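4. Recording demonstrations with the hand-held gripper

This section covers the recording of examples with the Gudico hand-held gripper and their transfer to the Orkgate station. Read section 3 (Mounting and charging) first. The arm is not needed for any step in this section.

4.1 Before you start

1. Wipe the camera window with the dry cloth supplied. Do not use solvent.
2. Check that both fingers are seated and that the screws are tight. Small scuffs on the fingers do not affect recording. Replace a finger if it is cracked or rocks on its bracket.
3. Squeeze the trigger fully and release it. The fingers must close and return without sticking.
4. Switch on the gripper and wait for the status light to turn solid green.
5. On the station, open Sessions > New and enter the task name and operator name. Use the same spelling of the task name in every session. The station treats "fold cloth" and "fold-cloth" as two tasks.

CAUTION: Keep free fingers, sleeves and cords away from the gripper jaws when the trigger is squeezed.

4.2 Calibrating the opening width

Calibrate at the start of each session and after any change of fingers.

1. Select Calibrate on the station.
2. Squeeze the trigger until the fingers meet. Hold for 2 seconds. The station beeps once.
3. Release the trigger completely. Hold for 2 seconds. The station beeps again.
4. Check the value shown under Range. If it is lower than 100, repeat steps 2 and 3. If it is still low, see error 119 in section 9.

4.3 Recording an episode

One episode holds one complete attempt at the task, from open fingers to open fingers.

1. Place the objects for the task. Vary their position and angle between episodes.
2. Hold the gripper above the work surface with the trigger released. Both finger tips must show in the preview.
3. Press the record button. Hold still until the light turns red.
4. Carry out the task at an even speed. Avoid sudden turns of the wrist, which blur the picture and can cause a loss of tracking.
5. Return to the open position above the surface and press the record button again.
6. Mark the episode Keep or Discard. Add a note if anything unusual took place.

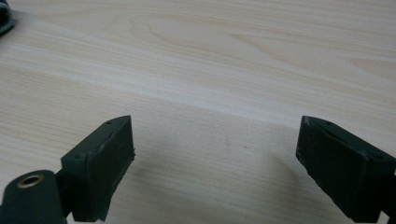 Figure 4-2. Gripper camera view, fingers open above the work surface.

NOTE: Surfaces with some visible pattern, such as wood grain, track better than plain white or glossy ones. A soft shadow from the gripper is acceptable. Hard shadows that move with the operator are not.

NOTE: Failed grasps may be kept if the operator recovers and finishes the task. Tag them Recovery.

4.4 Transferring the session

1. Dock the gripper. Transfer starts when the light blinks blue.
2. Do not undock until the station shows Complete.
3. Compare the episode count on the gripper with the count on the station. If they differ, select Resend.
4. If the station is on a closed network, open port 1337 for the transfer service.

Episodes marked Discard stay on the gripper until its memory is cleared. To clear it, see section 5.3.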